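# How does a robot know what to do with a cupboard?

Think about the last time you opened a cupboard. You probably wanted a biscuit, or your trainers, or that board game with half the pieces missing. You walked over, put out your hand and pulled. Easy!

Now try explaining it to somebody who has never seen a cupboard. How far do you stretch your arm? How hard do you squeeze? Which way will the door swing, and will it bump your knees?

A robot needs an answer to every one of those questions, and its answers come from **software**. Software is the long list of instructions that runs inside a computer. Our robot is called Walen, and its software is called Fehr. Walen is the arms and the body. Fehr does the thinking — and there is a LOT of thinking to do.

## Part one: seeing

Walen has cameras, but a camera doesn't understand anything. It just collects tiny coloured dots called pixels, and hands them over as a huge pile of numbers. Fehr has to work out which of those dots are door, which are floor and which are Walen's own fingers.

Working out what is in a picture is called **perception** (say it "per-SEP-shun"). You do it so quickly that you never notice. Fehr had to practise, and before it was allowed anywhere near a real door it looked at 1,816 pictures of cupboards, desks, boxes and shelves. Somebody had marked the handles in every single one, so that Fehr could check its guesses and get better.

A camera up on the head is good for the whole room. A camera down by the wrist is good for close-up work, although a big black finger takes up plenty of the view! Fehr has to learn that the finger is part of the robot and will be there every time. It also has to cope with glass, bright lights and things that are half hidden.

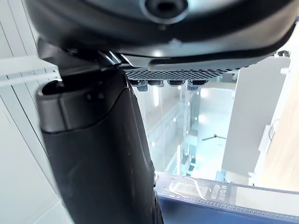 Robbie's Rascals, a coding club in Dondthorpe, wrote in to ask whether the robot gets muddled when two cameras show it different things, and whether it has to pick a favourite.

What a brilliant question! Fehr doesn't pick a favourite. It knows exactly where each camera is fixed, so it can work out that the box on the left in one view and the box on the right in another are the same box. Try it yourself: hold up a pencil, close one eye, then swap eyes. The pencil seems to jump sideways, but you still know there's only one pencil. Your brain is doing the same sort of sum.

## Part two: making a map

Once Fehr knows what things are, it needs to know *where* they are. It builds a map inside the computer, made of little cubes like building blocks. A cube can be "full", "free" or "don't know yet".

Full cubes are things Walen mustn't bump into: a desk, a chair, a drawer unit. Free cubes are safe to move through. "Don't know yet" cubes are the tricky ones, like the space behind an open door, and Fehr treats them as if they were full until it has had a proper look.

Doors are extra fun because they move. A cupboard door that was flat and out of the way a moment ago can be sticking right out over the carpet, with its pointy corner just where a robot might want to roll. So the map can't be drawn once and left alone. It has to be redrawn again and again, all the time the robot is working.
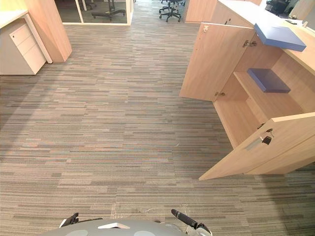
Fehr redraws its map 56 times every minute. If a cube changes from free to full, any plan that went through that cube gets thrown away and Fehr starts a new one.

## Part three: planning

A **plan** is the path that the arm is going to follow. Your arm bends at the shoulder, the elbow and the wrist, and a robot arm has lots of joints too. That means there are heaps of different ways to reach the very same handle.

Fehr tries out 200 paths inside the computer before Walen moves at all. Some would bash the countertop. Some would bend a joint too far. Some would work but are silly and loopy, like walking to school by way of the seaside. Fehr crosses those off and keeps the shortest safe one that's left.

For a door there's one more puzzle. A door is fixed along one side by its hinges, so the handle can't travel in a straight line. It swings round in a curve, and the hand has to swing round with it. If the hand pulled straight back, it would be fighting the hinges!

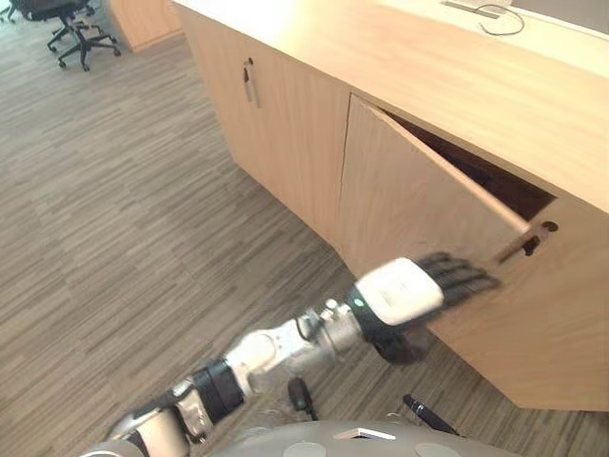 ## Part four: control

A plan says where the arm *should* be. **Control** is the part of the software that keeps checking where the arm really is. If the hand is a tiny bit too low, control nudges it up. If it's moving too fast, control slows it down.

You can play at being a controller. Balance a ruler upright on your palm and watch the top of it. See how your hand keeps making little wobbles to keep it up? Look, nudge, look, nudge — that's control, and Fehr does it 374 times a second.

## Have a go: program a grown-up

At Civura we love this game, and you only need a cupboard and a patient grown-up.

1. Ask your grown-up to stand in front of the cupboard and close their eyes.
2. Tell them how to open it using only these words: *up, down, left, right, forward, back, grab, let go, stop*.
3. They must do exactly what you say, even when it's daft.
4. Write down the instructions that worked.
5. Move your grown-up one big step to the left and read out the same list.

Did it still work? Probably not! The list was right for the old starting place and wrong for the new one. Now let them open their eyes and say just "find the handle and pull". Much quicker.

## Words to remember

- **Pixel** — one of the tiny dots that make up a picture
- **Perception** — working out what the cameras are seeing
- **Plan** — the path the arm is going to follow
- **Control** — checking and nudging while the arm moves

If you've thought up a question for Fehr, ask a grown-up to help you send it in. We're especially keen on questions about drawers, which are coming next.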